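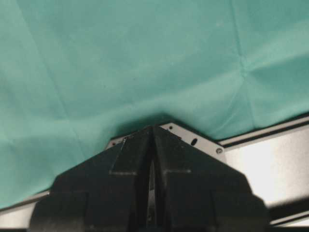 Ticket 508: colour shift on dyed cotton, Skornard laundry room
Opened by Hanna Koval. Since the start of November the green tablecloths have been coming out of the wash duller than they went in. Staff first put it down to age, but the newer stock does it too. The cloth is a muted teal-green with a matte weave, and along the raised folds it reads lighter and slightly greyish, so a quick look at a creased piece will not tell you much about fading. Please compare pieces pressed flat. The white napkins and the kitchen towels are fine as far as anyone can tell.

Machine: washer 3, programme 6 (coloureds, 40 degrees). Detergent: Provatel liquid, dosed by the pump on the wall. No change of supplier.

Reply, Ostap Tkachuk
Can you confirm whether the cloths are washed on their own or with the kitchen whites? Also, what does the pump display say for programme 6? There should be a dose in millilitres and a product number next to it.

Reply, Hanna Koval
On their own, always. The display gives product 2 for programme 6. I don't know what it gave before. The label on the drum with the blue lid says 1 and the one beside it says 2.

Reply, Ostap Tkachuk
Product 1 should be the colour detergent. Product 2 is the one for whites and has an oxygen bleach in it. If programme 6 is calling product 2 then the coloureds have been getting bleach on every wash. Please stop using programme 6 for now. Use programme 4 with the pump switched off and dose by hand from drum 1, one capful.

Reply, Hanna Koval
Done. Notice taped to the machine. Miroslava Marchuk was on the late shift and says the pump was reset after the power cut. She remembers it asking for a language and she pressed OK until it went back to the normal screen.

Reply, Ostap Tkachuk
That fits. A reset on this model puts the programme table back to factory values, and the factory table has product 2 on everything from 5 upwards. Our own table was never written down anywhere I can find. Volodymyr Kuzmenko set it up, so I have asked him.

Note from Volodymyr Kuzmenko, added by Ostap
Programmes 1 to 4 as factory. 5, 6 and 7 on product 1. 8 on product 2. Softener off on all of them except 7. The service menu opens if you hold the two outer buttons for 20 seconds. Save before leaving the menu or it forgets.

Update, 14:10
Table entered on washer 3 and saved. Switched the pump off and on again and the values held. Ran one load of old coloured towels on programme 6. Drum 1 went down, drum 2 did not.

Update, Hanna Koval
Four loads of tablecloths through since then. No further change that I can see against the unused one from the cupboard. The ones already faded will stay faded, so I've moved them to the staff room and asked Ambros Imhof for a price on replacements.

Still open: a printed copy of the programme table to go inside the pump cover. Assigned to Ostap.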